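Setting up the stacking table

I wrote this section after my third time setting up the Travcombe play dishes for an afternoon of stacking, so it's the version with the mistakes taken out. You'll need a square table, the green cloth, the dishes and a bit of patience.

Before you start

Pick a hard, level floor if you can. Tile is fine (it's what I use), but plan on dropped cups skittering a long way, and they always go under something. If the table rocks, fix that first. Noeline Rutherford swears by folded cardboard under the short leg, and I've come around to it.

1. Wipe the tabletop and let it dry. Crumbs under the cloth make little hills, and a tall stack will find every one of them.

2. Lay the cloth over the top and smooth it from the middle out to the edges. Tuck the extra underneath so there's nothing hanging down for a sleeve or a knee to catch.

Note: I tried going without a cloth for a while. The bowls slid all over the place and the noise was awful! Put the cloth on.

3. Tip the dishes out of the bag and sort them by kind – plates, bowls, cups. Don't bother sorting by color. Awuor Mollel does, and it looks lovely for 4 minutes.

4. Check each rim with your thumb. Anything cracked or badly bent goes out of the set, even if it's your favorite. A bent rim will hold one bowl just fine and then dump the next one on the floor.

Caution: Keep cables and bags away from the table legs. You'll be walking around all sides and looking up at the stack, not down at your feet.

5. Spread the dishes out so you can pick up any piece without knocking its neighbor. If a cup rolls off, leave it until you've finished your turn.

6. Choose your base. A small bowl sitting flat on the cloth works, with a cup standing up inside it. The cup gives you height right away, but it also makes everything above it wobblier, so go slowly from here.

7. Build up with bowls on top of the cup, and let go of each one gently. I go smaller to wider, which is harder than the other way around and a lot more fun. Once you have a wide bowl on top you can stand another cup in it and keep going.

Spread out on the cloth, and stacked with the big pink bowl up high:
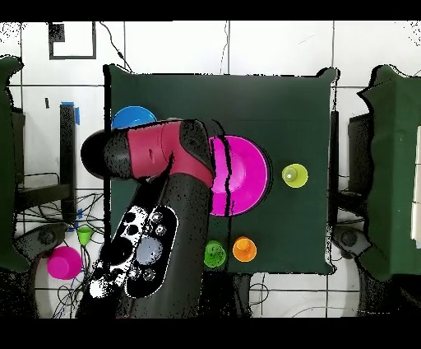
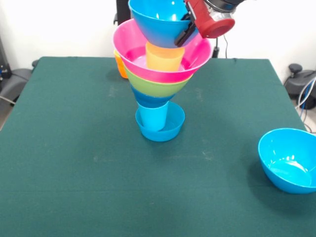 8. Stop when the stack starts to lean, and take it down from the top, one piece at a time. Pulling from the middle is a different game (Jabari Wanyama will happily teach you that one).

Washing and putting away

Warm water and a drop of dish soap is plenty. I don't put these in the dishwasher – my first set came out with wavy rims and never stacked right again. Dry the insides of the cups well before you nest them or they'll stick together. Shake the cloth outside, fold it with the fuzzy side in, and lay it on top of the dishes in the bag.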